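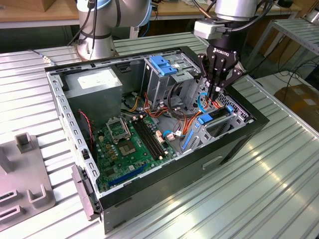
Computer Refurbishing Technician, Part Time
2 min read

Pruston takes in used desktop computers from offices and schools, repairs the ones worth repairing and strips the rest for parts. We have 2 openings at our Wanley workshop, starting in September.

Most of the day is spent at a bench with a tower on its side and the panel off. You will check power supplies, pull drives and memory, look over CPU sockets for bent pins, and sort out the cabling before a machine goes back together. Parts that test good are labeled and shelved. Parts that don't are separated for recycling — metal, boards and wire each go in their own bin.

Hours are 32 a week. Pay is discussed at the interview and depends on experience.

You should have:
- Some experience taking desktop computers apart and putting them back together. Home projects count.
- Steady hands and good close-up eyesight, with or without glasses.
- Enough patience to trace a front panel wire on a board with no manual.
- The ability to lift a full tower from a cart to a bench.

A certificate is welcome but not required. We supply hand tools, wrist straps and gloves. New people work next to an experienced technician until they are comfortable testing power supplies on their own. We do not open the power supplies themselves.

The workshop is at 41 Egger Street, a short walk from the Rikcombe bus stop. Parking is limited.

To apply, send a resume and a few lines about a computer you have repaired — what was wrong and how you found it — to Leonie Leitner at the address above. Please put "Bench technician, ref. 153" on the envelope. Applications must reach us by May 2, 2018.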